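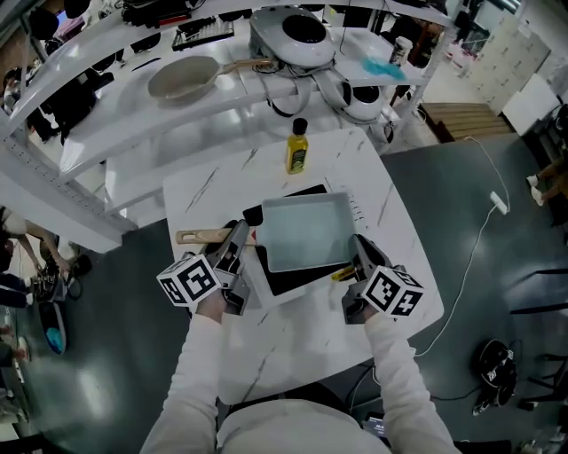 Sticking Points: Do Non-Stick Pans Wear Out as Fast as People Say?
Year 2 Materials Project, final report
Submitted 23rd June

1. Background

Everybody who has shared a student kitchen has a theory about non-stick pans. Metal forks ruin them. Dishwashers ruin them. Flatmates ruin them, which was the one theory our ethics form would not let us test. We set out to look at the first two, using a budget we would describe as symbolic.

2. Pans and method

We bought two models of small frying pan, the Carach and the Preltura. The Preltura cost more and came in a nicer box. One pan of each was washed by hand with a soft sponge, and one of each went through the dishwasher in the second-floor kitchen, a Cloutier machine older than most of the group. Each pan had 60 washes. After every tenth wash we fried an egg without oil, tilted the pan to 19 degrees and noted whether the egg slid, slid with encouragement, or stayed put.

"Encouragement" was defined as one tap on the rim. It took an entire meeting to agree this.

3. Results

The hand-washed pans behaved much the same at the end as at the start. Both dishwasher pans got worse, the Carach from wash 30 and the Preltura from wash 40. By the last test the Carach egg had to be scraped off, and we recorded it as "stayed put" although "moved in" would have been nearer the truth.

The metal fork test was done last, on the hand-washed pans, with 200 strokes each. Scratches showed on both. The eggs still slid, to the visible annoyance of the member who had predicted otherwise in writing.

4. Problems

One pan of each type per treatment is not a large sample. The eggs were not all the same size, and the hob has two settings in practice, off and furious. Results from December were thrown out after we found the dishwasher had been running its rinse cycle only.

We also lost the Wasia thermometer for a fortnight, so the pan temperatures for washes 20 and 30 are missing from Table 2.

5. Further work

A repeat with more pans would be worth doing, preferably by people who still like eggs. We would add a test with tomato sauce and keep the thermometer on a string.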